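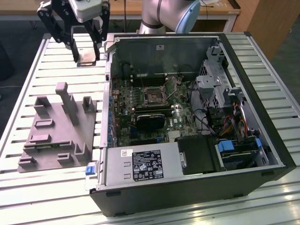

Cinnamon rolls hollow in the middle
Baking > Yeast breads and rolls

domnica_b
I have made the same cinnamon rolls every February for years and this time the centers pulled away from the outer layers. When you cut one, there is a gap between each turn of dough, and the filling has run down to the bottom of the pan and gone hard. They taste fine but they fall apart when you lift them out.

Dough is 510 grams bread flour, milk, one egg, butter, instant yeast, a little sugar and salt. Filling is melted butter brushed on, then brown sugar and cinnamon. Second rise was an hour and a half in the oven with the light on. Baked at 375 in a glass dish.

The only thing I changed was the flour. The store was out of my usual one so I bought Clelov.

ptierney
It's the melted butter. It makes the layers slide and they never stick to each other. Use soft butter, mash the sugar and cinnamon into it, and spread it like frosting. Leave a bare strip along the far edge so the roll seals.

Melahat Y.
I don't agree. My mother used melted butter from 1985 until she stopped baking and her rolls held together. An hour and a half with the oven light on is too long for a second rise with instant yeast. The dough gets too big, then drops a little in the oven and you get gaps. Forty minutes would do it.

ptierney
Was your mother's butter hot when she brushed it on? Mine was, for years, and I had gaps every time.

Melahat Y.
Melted and left to cool. So maybe we are both right about that part.

cengiz_bakes
How tight did you roll it? If you pull hard while rolling, the middle has nowhere to go but up, and you get those cone shapes too. I roll just firm enough that there is no air showing at the ends. I also cut with thread, a knife squashes the layers on one side.

domnica_b
I do get cones sometimes. I roll pretty tight. The butter was straight from the microwave. I'll try again Monday with soft butter and a shorter rise.
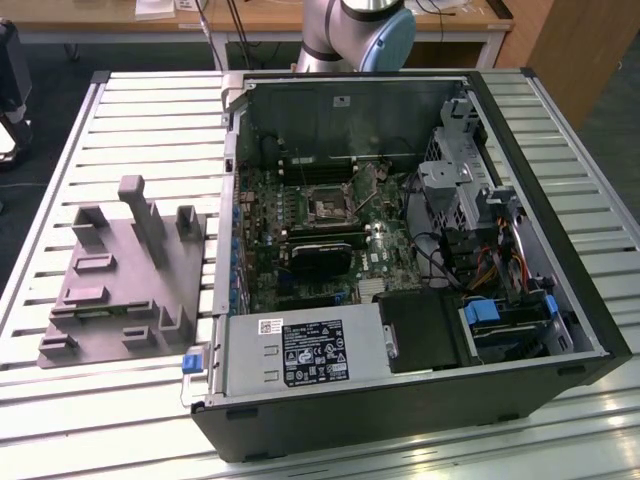
Desktop tower with the side panel off

goral
Changing both at once means you won't know which one did it. I would keep the melted butter, let it cool, and only change the rise.

ptierney
She wants rolls, not a science project. Change both.

goral
Fair enough, but then nobody reading this later learns anything. I also wouldn't rule out the flour. Clelov soaked up less milk than my old brand when I used it, and I had to hold back a couple of spoonfuls. A wet dough spreads in the pan and the layers open up.

domnica_b
It was stickier than usual, now that you say it. I dusted the counter more than I normally do. Could loose flour between the layers cause this?

cengiz_bakes
Yes. Brush it off before the filling goes on. Dry flour on the surface keeps the butter from sticking.

domnica_b
Back with results. Same flour, a bit less milk, soft butter mixed with the sugar, 50 minute second rise, rolled looser. No gaps except in one end piece. The filling mostly stayed where I put it, though there was still some syrup on the bottom of the dish.

Melahat Y.
Glad they worked. A spoonful of flour or cornstarch in the filling helps with the syrup.

ptierney
I would leave the syrup alone. That is the best part. Turn the pan over onto a plate while it's warm and it runs back down the sides.

goral
Cornstarch makes it pasty to me. Flour is OK. What size pan is it? Mine are in a 9x13 and I get 12.

domnica_b
Same here, 9x13 and 12 rolls. I'll do flour in half the batch next time and leave the other half plain - that should keep goral happy.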